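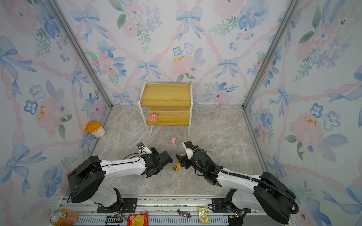

Setting up a two-arm shelf-loading task on the Prakero bench kit

Guides > Bench kits > Prakero > Two-arm tasks
Reading time: 6 min
Villads Bjarnason, 18 Mar 2019

This guide covers the shelf-loading task for the two-arm version of the Prakero kit: small toys are picked off the floor of the booth and put on a two-tier shelf. It assumes that both arms are bolted to the rail, homed and answering on the bus. If they are not, finish the assembly guide first. Firmware 483 or later is needed on both arms, as earlier builds do not share a clock between the wrist cameras.

1. Place the shelf

Stand the shelf against the back wall, square to it. Push it until the legs touch, then mark the feet on the floor with a pencil. The whole task depends on the shelf coming back to the same place after a knock, and it will be knocked. Check the reach of each arm by driving the gripper to both ends of the lower tier with the speed limit at 12 per cent. If either arm stalls before the end, move the shelf forward and mark it again.

2. Set the wrist cameras

Open the camera page in the Zunbridge console and start both streams. Lock exposure and white balance by hand. Patterned walls upset the automatic setting whenever the gripper turns, and the recordings then drift in colour from one run to the next. Exposure at 80 suits most indoor lighting.

Now close the gripper on a toy and look at the stream. You want both fingertips in view with some shelf behind them. Tilt the bracket if you cannot see the tips, tighten the screws, and drive the wrist through its full turn to make sure that the cable does not pull.
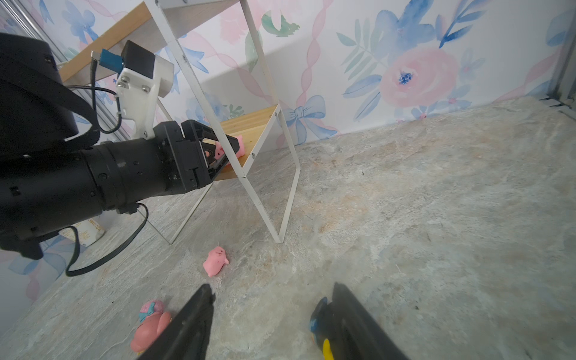
A cable that goes tight at the end of the turn should be re-routed before you go further. Leave a loop at the wrist and another at the elbow. The clips supplied by Stougaard are stiff and tend to pinch; a loose hook-and-loop tie does the job better.

3. Set the grip force

Soft toys and light plastic ones need different values. Start low, lift the toy clear of the floor, and raise the force one step at a time until it stays put while the wrist turns through 90 degrees. Write the value down for each type of object. The console keeps only the last one -- a fault reported in June and still open.

4. Record the runs

Begin with one arm. Pick a toy, bring it over the lower tier, lower it until it touches, open the fingers slowly and back straight out. Opening fast flicks light objects over. When one arm is reliable, add the other.

With both arms moving, fill the shelf from opposite ends and keep one wrist higher than the other near the middle. Tianyou Yao's collision settings in the Grumdale profile are a sound starting point, though the elbow margin is tight when both arms are stretched out.
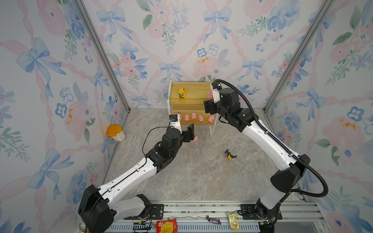 Both grippers loaded, with a row of pigs on the lower tier.

5. Reset between runs

Open both grippers, send the arms home and wait for the bus light to settle. Put the toys back on the floor by hand in a different layout each time. Check the shelf feet against the pencil marks. Save the run under a new name before starting the next, as the console overwrites without asking.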